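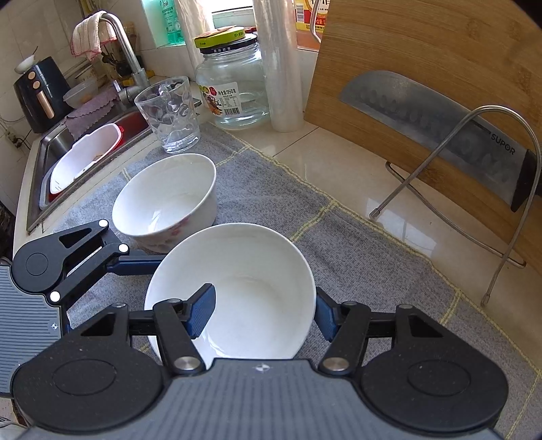
Séverine Hervieu wrote in September that the monster list gives Javwood two different first episodes, and she asks which one a reader should trust. The answer is 17. The number 16 came from the preview at the end of the episode before, where only his shadow is shown. It is corrected in the current version.

September
By Nisreen Semaan

# Pledell Kaiju Index

This is a data set about the monsters, robots and alien visitors of the television series Pledell and its sequel, Pledell Tanner. I started it as a private list while I was watching the show for the second time, and it became too large for one spreadsheet.

## What is inside

The index has 2 files.

- `characters.csv` has 611 rows. One row is one character or one form of a character. If a monster changes its form during the story, each form has its own row.
- `appearances.csv` has 3,127 rows. One row is one character in one episode. Flashbacks are included and have their own mark.

Both files are in UTF-8 and use a comma as separator. Names with a comma inside are in double quotes.

## Columns in characters.csv

- `id`: a short code that never changes, also when the name is corrected.
- `name`: the name used in the end credits. If the credits give no name, I use the one spoken by the defense team.
- `other_names`: spellings from the subtitles, separated by a semicolon.
- `type`: monster, robot, alien, human or unknown.
- `first_episode`: the first episode where the character is on screen. Previews do not count.
- `defeated_by`: the id of the winner. It stays empty if the character leaves, is forgiven or is only damaged.
- `notes`: free text, often empty.

## Columns in appearances.csv

- `id`: the same code as above.
- `series`: P for Pledell, T for Pledell Tanner.
- `episode`: the number in order of broadcast.
- `flashback`: yes or no.
- `speaks`: yes or no. Roaring is no.

## How the data was made

I watched every episode with the original sound and the subtitles on, and I wrote down each character when it came on screen. Séverine Hervieu checked the rows of the second series. When we did not agree, we watched the part again together, and if we still did not agree, the row has the word "disputed" in `notes`.
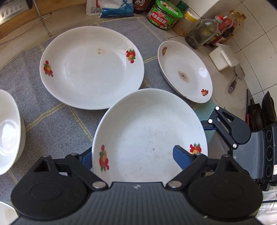

*Bowl and plate with fruit decal.*

## Known problems

Sotell is the most difficult case. In the first series he is a robot built by the invaders, but in Pledell Tanner a captain calls him "the last of his people," which sounds more like an alien. I left the type as robot. The captain's sentence is in the notes.

The army in the last battle of Pledell has many soldiers of the same design. They have one row together, unless a soldier does something alone, such as the one that guards the bridge.

The stage shows and the comics are not covered. I have seen only a few of them, and their stories do not agree with the television episodes.

Heights and weights are missing on purpose. The magazines of that time print different values for the same monster, and I could not decide between them.

## Corrections

Please open an issue and write the `id`, the column, the value you propose, and the episode with the minute where it can be seen. A correction without an episode is also welcome, but it will take longer. Please do not send screenshots of the subtitles only, as the spelling there changes from one edition to another.

## Use

You may copy and change the files for any purpose. If you publish something with them, please give the name of the index and the version, which is written in the first line of `CHANGES.txt`.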